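[Greifdaten] Textilsequenzen: Startzustand, Segmentgrenzen, Ausschluss
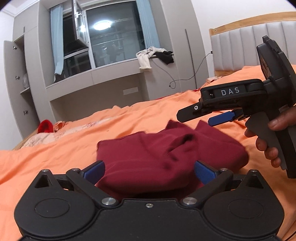 Von: Vija Paulauskas
An: Liste Greifdaten
Datum: 10. März 2020
Betreff: Re: Textilsequenzen: Startzustand, Segmentgrenzen, Ausschluss

Hallo Merle, hallo Liste,

Antworten stehen unter den jeweiligen Absätzen. Das Bild oben stammt aus dem Satz Troromwood, Bettaufnahmen, Perspektive vom Handgreifer. Ich beziehe mich weiter unten darauf.

Merle Whitelaw schrieb:
> Beim Durchsehen der Faltsequenzen ist mir aufgefallen, dass der
> Startzustand sehr unterschiedlich ausfällt. Manche Episoden beginnen
> mit einem fast glatt liegenden Teil, andere mit einem Haufen. Soll das
> so bleiben, oder legen wir eine Vorgabe fest? In Punness haben wir bei
> den Handtüchern immer glatt begonnen.

Das soll so bleiben. Bei den Handtüchern war die Aufgabe das Falten allein, hier gehört das Ausbreiten dazu. Wenn alle Episoden glatt beginnen, lernt das Modell die ersten Griffe nicht, und an denen scheitert es derzeit. Als Haufen zählt alles, bei dem der Umriss des Kleidungsstücks von oben nicht geschlossen erkennbar ist. Das weinrote Teil im Bild fällt darunter: links eine gerade Kante, hinten zwei hochstehende Ecken, der Rest zusammengeschoben. Bitte im Feld "start" mit "haufen" eintragen, keine Zwischenstufen. Die Werte "halb" und "teilweise" aus der ersten Liste nehme ich heraus.

> Zweite Frage: Wo setze ich die Segmentgrenze, wenn beide Greifer
> gleichzeitig im Bild sind, aber nur einer arbeitet? Bisher habe ich
> nach dem ersten Stoffkontakt getrennt, Esperanza trennt nach dem
> Schließen der Backen. Wir liegen dadurch bis zu 18 Bilder auseinander.

Bitte nach dem Schließen der Backen. Der erste Kontakt ist aus der Handperspektive nicht zuverlässig zu bestimmen. Im Bild oben liegt der Stoff zwischen den beiden blauen Fingerauflagen, die Backen stehen aber offen; ob eine Auflage die Falte darunter schon berührt, würde ich nicht entscheiden wollen. Der Öffnungswinkel wird dagegen mitgeschrieben und lässt sich nachrechnen. Schwelle ist die erste Abnahme, auf die mindestens 7 Bilder ohne erneutes Öffnen folgen. Jeder Greifer bekommt seine eigene Spur. Wer nur wartet, erhält "halten" oder "leer", je nachdem, ob er Stoff führt. Die gemeinsame Spur entfällt.

Für die bereits getrennten Episoden braucht niemand von Hand nachzuarbeiten. Aroha Paewai hat ein Skript, das die Grenzen aus dem Winkelsignal neu setzt. Es läuft über den Bestand, sobald die Zuordnung links/rechts geprüft ist. In Clelix waren die Spuren einiger Sitzungen vertauscht.

> Drittens: Was machen wir mit Episoden, in denen die Hand der
> aufnehmenden Person zu sehen ist? Im Leitfaden steht nur "möglichst
> vermeiden".

Der Satz ist missverständlich und kommt weg. Die Hand am Griff ist zulässig. Sobald der zweite Greifer ins Sichtfeld kommt, ist sie kaum zu vermeiden, siehe rechter Rand. Auszuschließen sind Episoden, in denen die freie Hand den Stoff berührt oder zurechtzieht, auch wenn es nur kurz ist. Solche Abschnitte lassen sich später nicht heilen, der Stoff bewegt sich dann ohne zugehörige Greiferbewegung. Kennzeichen "eingriff", ganze Episode verwerfen.

> Viertens der Hintergrund. Soll vor der Aufnahme aufgeräumt werden?

Nein. Frei bleiben muss nur die Arbeitsfläche. Kleidung auf der Fensterbank, offene Schranktüren, Vorhänge und Kabel dürfen im Bild sein. Zwei Punkte sind trotzdem zu beachten:

1. Spiegelungen. Bei dunklen Fenstern erscheint die Deckenleuchte als heller Fleck in der Scheibe, oben im großen Flügel und kleiner noch einmal links im geöffneten. Für die Stoffsegmentierung ist das ohne Belang, die Lageschätzung hat an solchen Flecken aber schon falsche Merkmale gefunden. Bitte "fenster_dunkel" setzen, damit wir die Drift getrennt auswerten können.

2. Unterlage. Orange gegen Weinrot trennt für unsere Zwecke ausreichend. Ton in Ton bitte höchstens bei 15 Episoden je Raum, und dann durchgehend innerhalb einer Sitzung.

Zum Umfang: Ziel bleiben 3,000 Episoden bis April, ohne die verworfenen. Bronwyn Kingi führt die Liste der Räume. Neue Räume bitte erst bei ihr eintragen, dann aufnehmen, sonst passen die Kennungen nicht zum Schema von Colombo und der Import bricht ab.

Offen ist noch, wie wir Episoden behandeln, in denen das Teil vom Bett rutscht. Ich neige dazu, sie bis zum letzten Bild mit sichtbarem Greifkontakt zu behalten und als "abbruch" zu führen. Einwände bitte an die Liste.

Gruß
Vija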